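4. Setting out the play kitchen

The Gircombe play food set is sold as ready to use from the box. We would not go that far. Allow a few minutes for the steps below the first time.

4.1 Tip the vegetables out on a clear stretch of table and check them against the packing slip. The slip is not always right — go by the picture on the lid.

4.2 Wipe each piece with a damp cloth. The leaflet says 2000 washes. We have seen no proof of that, so keep them out of the dishwasher.

4.3 Put the saucepan where a child can reach the handle, and place the tomato in it first.
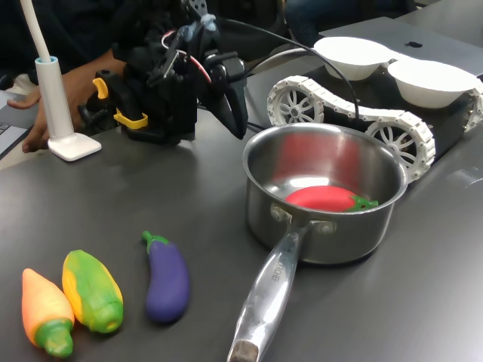 Can I use an ordinary kitchen saucepan with the set?
Any clean pan with a firmly fixed handle will do, provided it is cold and a child can lift it. The so-called matching pan sold separately does the same job for more money.

Note: A polished pan shows every fingerprint. The Zosmont cloth is meant to prevent this. Ours did not, and a dry tea towel was just as good.

4.4 Lay the remaining vegetables beside the pan, leaving space between them for small hands.

4.5 Let the child choose what goes in next. The suggested recipes on card 31 can be skipped — few children follow them.

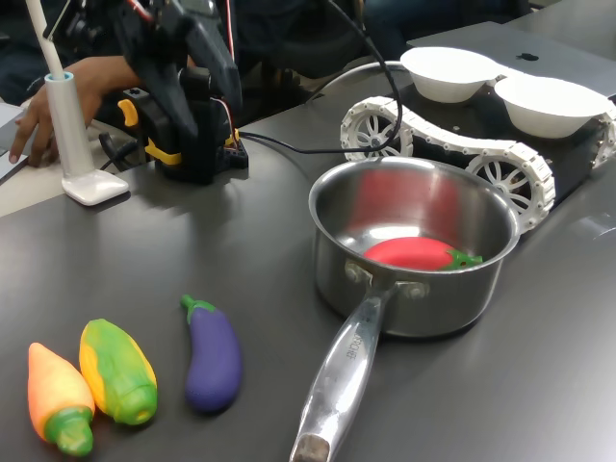

Fig. 2. Carrot, pepper and aubergine set out beside the pan, tomato inside.

CAUTION: Toy vegetables are not for heating. Never leave them in a pan that may go back on the hob.

4.6 When play is over, empty the pan before putting it away. "Self-tidying" on the box means only that there is a bag.

Section revised 20/05/2023, A. Noonan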